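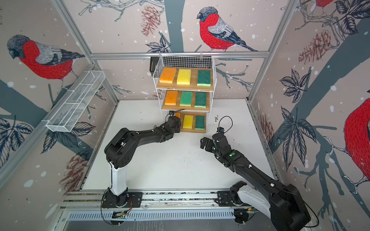
Sponges on the shelves, bullfinch wallpaper behind.

**2/14/19, Hosamo mixer, isolator board rev 3**

It makes sound! Good sound, on both channels, with no smoke and only one wire in the wrong place (mine, the ground lug on the booth output, moved before power-up). I've been looking forward to this board since September and I'm writing it down while my ears are still fresh.

Quick recap for anyone picking up this notebook in the middle: the Hosamo is the two-channel rotary mixer, big knobs, no crossfader, and the isolator is the three-band section that sits on the master bus. Rev 2 worked but the low band felt wrong. When you pulled the bass out of a kick drum you still got this papery thump left behind, and when you brought it back the low mids jumped up along with it. Fine for a party, not fine for a mixer whose whole reason to exist is that knob.

**What changed on rev 3**

- Low crossover moved down from 260 Hz to 200 Hz
- Fresh layout around the summing stage, shorter runs, star ground at the Hesik supply
- Wetine pots on all three bands in place of the mixed bag we had before
- Output muting relay now has its own footprint (no more relay hanging off two jumper wires, hooray)

High crossover is the same as before. I was tempted to move that too, and I'm glad I left it alone, otherwise I wouldn't know what I was hearing.

**Bench**

Supply first with nothing plugged into it. Both rails came up clean at 12 volts, plus and minus, and stayed there with the board connected. The Hesik runs warm to the touch at the regulator end but I can leave a finger on it. Rev 2 got hot enough there that I couldn't, so the bigger heat sink was worth the trouble of drilling the chassis again.

Swept the bands one at a time with the other two turned fully down. The low band rolls off right where it should. Mid band has a small bump just above the crossover, left channel only. I swapped the two film caps left to right and the bump followed the caps, so it's a parts tolerance thing and not the layout. Very happy about that! I'd much rather match capacitors than draw another board. Parts are back in their original spots and marked with a dot of paint pen.

With all three knobs at center the sum is close to flat. There's a slight dip at the low crossover, which I could see on the sweep and could not hear with music, even knowing where to listen.

Noise: much, much better. The hum we chased on rev 2 is gone. I turned the monitor amp all the way up with the master open and nothing playing and got a soft hiss and that was it. Then I plugged in the Neves turntable and a little hum came back, which went away when I moved the tonearm ground from the back panel screw to the star point. So the back panel screw isn't making good contact with the chassis. Probably the powder coat. Need to scrape under it and use a toothed washer.

**Listening**

This was the fun part. Neves deck on channel one, the second deck on channel two, same two records I always use so I have something to compare against. Started with the disco 12-inch with the long drum break. Dropping the low band takes the kick out completely now and leaves the hi-hats and the clav hanging there, and when you bring it back around you can place it exactly, slow or fast. I did that for far too long. The lower crossover keeps the body of the vocals in the mid band where it belongs, so you can kill the bass under a singer and the singer doesn't turn thin.

Then the house record with the busy bass line. I had half expected to miss the old setting on this one, as more of the bass guitar range now lives in the mids. You do have to use both knobs to clear it out entirely. I like it better this way, you get a second move out of it, but somebody else should try before we call it settled. Please write what you think below this entry, even if it's just "no."

The Wetine pots feel wonderful. Smooth, a bit heavy, no scratch anywhere in the turn. The center detent on the mid pot is softer than the other two and I keep sailing past it. Could be that one part. There are spares in the drawer under the scope, so it's an easy swap.

**Things that bugged me**

The relay clicks through the speakers on power-down. Power-up is silent. I think the muting circuit is letting go too late as the rails collapse, and a smaller reservoir cap on the relay driver should make it drop out sooner. Haven't tried it.

Silkscreen has MID and HI swapped at the pot header. The copper is right, the label is wrong. I wrote on the board with marker, but if you're wiring up the second unit, go by the schematic.

Knob spacing is a hair tight for big hands. With the large knobs on low and mid my fingers bump the mid knob when I sweep the low one quickly. Medium knobs would fix it, and I'd be sad, the big ones look so great.

**Next**

- Match film caps for the mid band, both channels
- Scrape and washer on the back panel ground screw, retest with the Neves
- Try the smaller cap on the relay driver
- Swap the mid pot
- Fix the silkscreen in the board file before anyone orders more
- Leave it playing for a full afternoon with the lid on and check the Hesik again

Board is in the chassis with the lid off, on the left end of the bench. Feel free to play it. Turn the monitor amp down before you switch the mixer off.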